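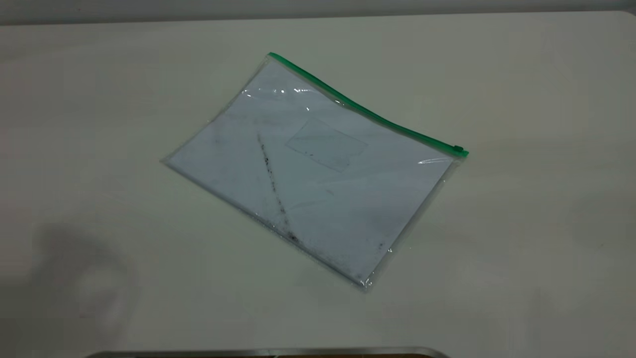

拉链袋里的家当

在克卢达斯盖特老城区,Heiskanen文具行的后墙上有一整排挂钩,挂的全是透明拉链袋。小的能装车票和钥匙,大的能平放一张工程图纸,中间最占地方的是文件尺寸的那一种,拉链条有蓝的、绿的、红的,还有一种偏灰的白色,卖得最慢。店主赫瓦西奥·拉戈斯在这里站了16年柜台,他说挂钩的位置换过很多次,文件尺寸的袋子始终在人伸手就能拿到的高度。

“来买袋子的人,一般手里已经拿着要装的东西了。”他说。有人拿着一叠刚领的体检单,有人拿着孩子的转学材料,也有人什么都没拿,只用两只手比一个大小,问有没有这么大的。他把袋子从挂钩上取下来,让客人把纸放进去试。纸的四边都要留一点余量,太紧了,拉链头走到角上会咬住纸边。

这种袋子的构造很简单:一层透明塑料对折或者上下两片压合,三面封死,一面装上拉链条,条上套一个拉链头。便宜,轻,扔进背包里不占位置,看得见里面装的是什么。它在文具里算不上体面的东西,很少有人拿它送礼,办公用品的采购单上它通常和回形针、橡皮筋写在一起。可是在采访中,我们走进的每一户人家都有它,抽屉里、门后的布兜里、冰箱侧面的磁力挂钩上。有几户人家说不出自己有多少个,也说不出是什么时候买的。

我们从5月21日开始走访,看人们往袋子里装什么,装了多久,脏了以后怎么办。

一张桌子上的家庭档案

达拉妮·坤通住在离文具行两条街的一栋老公寓里,做翻译,接的多是合同和证书。她的工作桌靠窗,桌面常年清空,资料全在桌下的一个矮柜里,按袋子存放。绿色拉链的装正在做的活,蓝色拉链的装做完还没有结账的,红色的是家里的证件,谁都不许随便动。

她过去用的是硬皮文件夹,一本一本立在书架上。“文件夹要打孔,证书是不能打孔的。”后来改用带内页的资料册,薄薄的内页一张装一份,翻起来方便,可是厚度不均匀的东西放不进去,比如夹着收据的合同、带回形针的照片、折成三折的旧信。改用拉链袋以后,这些都可以不拆,原样放进去。

她向我们示范平时怎么收一份稿子。先把纸在桌上对齐,长边磕两下,短边磕两下。再把拉链全部拉开,袋口朝右,左手把上面那层塑料掀起来,右手托着纸平推进去。推到底以后不要马上拉,先用手掌从袋底往袋口抹一遍,把空气赶出来。然后一只手按住拉链条的起点,另一只手拉拉链头,慢一点,走到头。

“很多人是悬空拉的,袋子拎在手里,拉一下,条子就弯。”她说。悬空拉的袋子用不了多久,拉链条会起波浪,中间塌下去一块,靠近末端又鼓起来一块。起了波浪的条子也还能合上,只是拉链头走到鼓起的地方会发涩,要退一点再走。她有一个袋子就是这样,条子已经弯得很明显,她没有扔,用来装家电的说明书。

说明书是她家里数量最大的一类纸。洗衣机、热水器、门锁、台灯,每一样都有一本,有的还有好几种语言的版本。她只留自己看得懂的那几页,其余的回收。热水器的那一份她留了整本,厚达87页,原因是安装师傅在中间的某一页上用圆珠笔画过一张接管的草图,她怕撕下来以后和前后对不上。

红色拉链的袋子里,我们只看了外面。她把它平放在桌上,让我们看标签。袋子上方压着一个长方形的小窗,可以插纸条。她的纸条上写的是年份,没有写内容。“写了内容,等于告诉小偷该拿哪一个。”

标签窗的用法

带不带标签窗,是同一尺寸的袋子在价格上的主要差别。拉戈斯店里的Nustar牌袋子有两种款式,一种光面,一种带窗,货架上的编号挨着,带窗的那一种是2719。他说买光面的人里,有相当一部分后来会回来买不干胶标签,贴在袋子外面,算下来花的钱差不多。

不干胶贴在软塑料上有一个毛病。袋子会弯,贴纸不太会弯,反复几次以后边角翘起来,灰尘粘在翘起的那一圈胶上,变成一道黑边。撕掉重贴,旧胶又留在原处。有人用透明胶带盖住整张贴纸,能多撑一阵,最后也是从胶带的边上开始发黑。

标签窗没有胶的问题,但它有自己的毛病:窗口小,字要写得小;纸条插进去容易,抽出来难。维拉兹·豪克斯多蒂尔在一家名叫Relari的装订工坊里做了很久,对此有一套办法。他把纸条裁得比窗口略长,多出来的一截折到后面,要换的时候捏住折起来的那一截往外抽。裁纸条用的是修书剩下来的边角料,比普通打印纸厚一点,插进去不会卷。

工坊里的袋子装的是等着修的散页。书送来的时候往往已经脱了线,前后几帖分了家,有的封面另用一个塑料袋包着。豪克斯多蒂尔收下一本书,先把散页按顺序理好,理不出顺序的单独放,再一帖一帖装袋。装好的袋子平躺在浅抽屉里,上面不再压别的东西。

“竖着放不行,纸会往下滑,滑到底下堆着,角就折了。”他说,硬夹板能解决这个问题,在散页后面衬一块薄卡纸,和纸一起放进去,竖着也站得住。家里存证书、奖状、图画,都可以照这个办法做。衬的卡纸要比袋子小一圈,比纸大一圈。

他反对把所有东西都长期存在塑料袋里。修书的散页在工坊里停留的时间不长,修好就离开袋子。真正要长年存放的老照片和手写信,他建议用无酸纸信封,外面再套一个盒子。软塑料袋封得太严,袋里要是带进了潮气,出不来;某些塑料放久了会发黏,和照片的表面粘在一起,揭下来就是一层。

“你可以把它看成临时的东西。”他补充说,“只是很多人的临时一放就是很多年。”

灰从哪里来 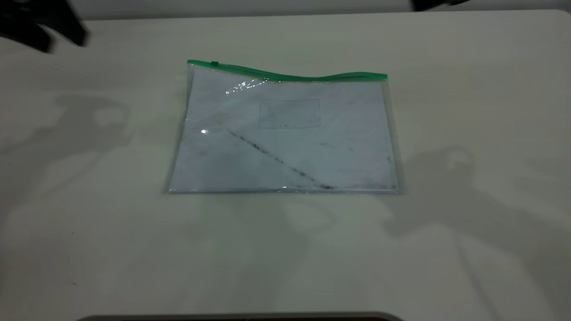

带标签窗的绿色拉链文件袋,一道颗粒状的黑色污痕斜着延伸到袋底。

透明袋子脏了,比别的文具都显眼。牛皮纸袋上沾一点灰,看着仍是牛皮纸袋;透明袋子里衬着白纸,一道灰就是一道灰,浅的发雾,深的成点成线。

埃克雷姆·焦什昆在一所中学的美术教室管材料,学生的素描作业都装在文件袋里交。他把袋子上的污迹分成两类处理,一类在外面,一类在里面。分辨的办法是用指腹在污迹上轻轻抹一下,手指黑了,袋上的点子移动了,那就是外面的;手指干净,点子不动,多半在里面,要打开来看。

素描课上的脏东西主要是炭笔灰和铅笔灰。炭笔的颗粒粗,掉在袋子上滚来滚去,滚到低处停住。袋子只要斜着拿过一次,颗粒就会顺着一个方向走,在底边那里积起来。外面的还好办,麻烦的是袋口没擦就打开,灰从拉链条上掉进去,落在画上。焦什昆给学生定的规矩很短:先擦袋子,后开拉链。

他的擦法分干湿两步。第一步不碰水,把袋子提起来,封口朝上,底边在废纸上轻磕,能磕掉的先磕掉。再用一把软毛刷,从拉链往底边刷,只朝一个方向。粗颗粒没有去掉之前不能用布,布一压一拖,颗粒就在塑料上划出细道子,划痕里再嵌进灰去,以后怎么擦都发乌。

第二步才用湿布。布要拧到滴不出水,沾一点点洗洁精,从干净的地方往脏的地方擦,擦一下换一个面。标签窗的边缘有一圈压痕,小黑点喜欢停在那里,布擦不到,用棉签顺着压痕走一遍。最后用干布收一次水。拉链条放在最末尾擦,先把拉链头拉到尽头,再用棉签清齿槽。

如果里面也脏了,就要把纸取出来。取的时候把袋子放平,整条拉链拉开,从侧面掀起上层,托住纸的背面往外抽,不要捏着一角拽。纸上的浮灰同样先抖后刷,刷不掉的用可塑橡皮轻按,按一下提起来,换个地方再按。普通橡皮会把灰揉进纸纹里。复印件和打印件好处理,手写的材料要小心,铅笔字会跟着灰一起走。

袋子内侧可以翻过来擦,但文件尺寸的袋子翻面很容易把压合的边撑开。他的做法是把布缠在一把木尺上,伸进去擦。擦完敞开晾着,拉链朝下,搭在椅背上。什么时候算干,他的标准是放一张薄纸进去,停一会儿,拿出来纸不发软。

美术教室用过一阵酒精棉片,后来停了。棉片擦塑料很快,可标签上的字也一块儿擦没了,有几种印了花纹的袋子,花纹也掉。擦完以后袋子看着是亮的,过几个月边上开始发硬。他不能肯定是酒精的缘故,只是换回洗洁精以后,这样的袋子少了。

灰的来处各不相同。放在车里的袋子,灰在拉链一侧;放在厨房的,背面有一层油,灰是粘上去的,得先去油;放在工具间的,什么都有,金属屑、木屑、干掉的胶。达拉妮·坤通矮柜里的袋子最干净,她把这归功于柜门,拉戈斯则认为是她的袋子换得勤。

拉链头

在Heiskanen文具行,退回来的袋子里,坏在拉链上的远比坏在塑料上的多。拉戈斯把退货放在柜台下的纸箱里,应我们的要求倒在柜台上。有的拉链头不见了,有的还在,但从条子的一端脱了出来,歪挂在外面。还有的条子和袋身之间裂了缝,合上拉链,纸照样能从缝里滑出来。

脱出来的拉链头可以装回去。他用一把小平口钳,把条子末端的封口轻轻撑开一点,拉链头对正,上下两条同时送进去,推过一小段以后来回走几次,走顺了再把末端夹紧。夹得太轻,下次还脱;夹得太重,条子裂开。一开始拿报废的袋子练手比较好。

发涩的条子,他用白蜡烛。沿着齿槽涂薄薄一层,拉几个来回,多出来的蜡用纸擦掉。铅笔芯也能起到同样的作用,修金属拉链的人常用,但在透明袋子上不合适,石墨会沾得到处都是,最后落到文件上。食用油更不行,油会顺着条子往下渗,纸上出现一圈一圈的透明印。

条子裂缝的袋子修不了。有人用宽胶带沿着裂缝贴一道,里外各一层,装旧报纸、装毛线、装孩子的蜡笔都够用,装证件就不要冒这个险。

关于拉链头放在哪一端,每个人的习惯不同。坤通习惯合拢以后拉链头在右,她用右手开袋,一拉就走。焦什昆要求学生统一放在左边,他收作业的时候把袋子竖着码进箱子,左边朝上,从上面看过去,拉链头排成一行,哪一袋没有合好,一眼就能看出来。孟素律家里没有规定,谁最后用过,拉链头就停在谁喜欢的那一端,她说从这一点能看出是谁动过。

孩子的那一袋

孟素律有两个上小学的孩子,每人一个书包,书包里各有一个文件袋,袋里是作业单、通知、要家长签字的表格。她对这两个袋子的要求是每天晚上清空一次,放在餐桌上,大人孩子都看得见。

清空以后纸分三处。要签字带回去的,签完立刻放回袋里;要贴出来的,比如食堂菜单和活动时间,贴在厨房的软木板上;其余的放进一个浅筐,周末再看。浅筐里的纸多数进了回收箱,少数她想留的,进了大袋子。

大袋子每个孩子每学年一个,装画、装作文、装班级合影。袋子装满为止,装不下就要挑。挑的时候让孩子自己来,她只在一旁坐着。老大舍得扔,老二一张都不肯扔,后来定了一个办法,把大幅的画拍下来,原作只留五张。老二花了一个晚上才选定,选出来的画里有一张只涂了半边,他说另外半边是雪。

今年2月学校换了表格,过去一张纸写完的请假单改成了三联,要用复写纸。复写纸放进袋子,几天下来袋子里面蓝了一片。她试过用信封把复写纸隔开,孩子嫌麻烦,隔了两次就不隔了。现在她把那个蓝了的袋子专门留给三联单,另外再放一个干净的。

她也用拉链袋收拾行李。全家出门时证件和订单装一袋,药装一袋,充电线装一袋,袋子在箱子里立着插成一排。药的那一袋里附一张纸,写着药名、剂量和谁在吃,字朝外,隔着塑料就能读。拼图和桌游的散件也用同样的袋子,盒子早就压坏了,说明书折好放在最前面,零件在后面。

“我母亲用饼干盒。”她说。饼干盒结实,摞得起来,但是要一个一个打开才知道里面是什么,她小时候找一枚扣子要开遍一整柜的盒子。透明的袋子省了这一步。代价也有,家里来客人的时候,冰箱侧面那几袋东西谁都能看见,电费单上的数字朝着外面。她后来把单子翻了个面。

挑袋子的时候看什么

我们请几位受访者各讲一条自己买袋子时的标准,再加上拉戈斯在柜台上的示范,整理如下,读者可以按自己的用处取舍。

先看压合的边。把袋子举到灯下,三条边上的压痕应当连续、宽窄一致。断断续续的那种,装上一叠纸拎几次就会从断处开口。角上要特别看一眼,拉链条和侧边交会的地方受力最大。

再试拉链。放在柜台上,从一头拉到另一头,再拉回来,中途不应当有明显的停顿。新袋子略紧是正常的,拉过几次会松。拉到尽头时,拉链头应当停得住,不会从末端滑出去。

厚度要看装什么。豪克斯多蒂尔喜欢厚的,厚袋子挺,散页在里面不乱跑。坤通喜欢薄的,薄袋子透,不必打开就能核对文件编号。厚袋子冬天发硬,在冷的车里放一夜,折的时候要当心;薄袋子容易起皱,皱了以后反光,字就看不清了。

味道也是一项。拆开包装,味道冲鼻的,拉戈斯会先拿到后院敞着晾几天再上架。他建议买回家的人也照做,尤其是准备装孩子东西的。晾不掉味道的,退给供货商。

颜色只关系到习惯。坤通的三种颜色是她自己定的,换一个人可以完全不同。焦什昆按班级分色,新学期开学时在教室门上贴一张对照表,到学期末对照表往往掉了,颜色大家也都记住了。孟素律一次买一整包绿色的,觉得分色反而要多记一件事,靠标签就行。

尺寸上,多数人买得偏小。文件袋包装上写的尺寸有时是外缘的尺寸,扣掉压边和拉链条,里面能用的地方要少一圈。拉戈斯的柜台上压着一张白纸,就是给人比尺寸用的,纸已经换过很多张,角上总是卷的。拿不准的时候,他建议买大一号。大一号的袋子里纸会晃,衬一张卡纸就不晃了。

用旧了以后

旧袋子的去处,各家有各家的做法。豪克斯多蒂尔的工坊把不透亮的旧袋剪开,剪成平片,刷胶的时候垫在书页之间,胶干了能揭下来。剪下来的拉链条他也留着,绕成一卷,扎纸样用。

焦什昆把学生不要的旧袋子收在教室后面的柜子里,给忘带袋子的人用。这些袋子的标签窗里常常还留着上一个人的名字,抽不出来,新来的人就在旁边另写一个。有一只袋子上叠着好几届学生的名字,交作业的时候,他要看最上面的那个。

坤通每年整理一次矮柜,把做完的稿子按客户的要求退回或者粉碎,空出来的袋子擦干净,晾过以后放回最上面一层。擦不干净的降一级,从装文件变成装说明书,再从装说明书变成装干电池和备用灯泡。那只条子弯了的袋子今年又降了一级,热水器的说明书搬进了新袋子,它现在装着几块窗帘挂钩和一把用途不明的小钥匙。

至于彻底坏了的,克卢达斯盖特的回收点收软塑料,但拉链条和拉链头要先剪下来,另外投。拉戈斯在柜台边放了一把剪刀,用绳子拴着,旁边是两个敞口的箱子。来买新袋子的人顺手把旧的带来,站在那里剪完再走。我们在店里的那个下午,有一位客人剪到一半,从旧袋子里摸出一张折得很小的干洗票,看了看背面,把它放进了新袋子里。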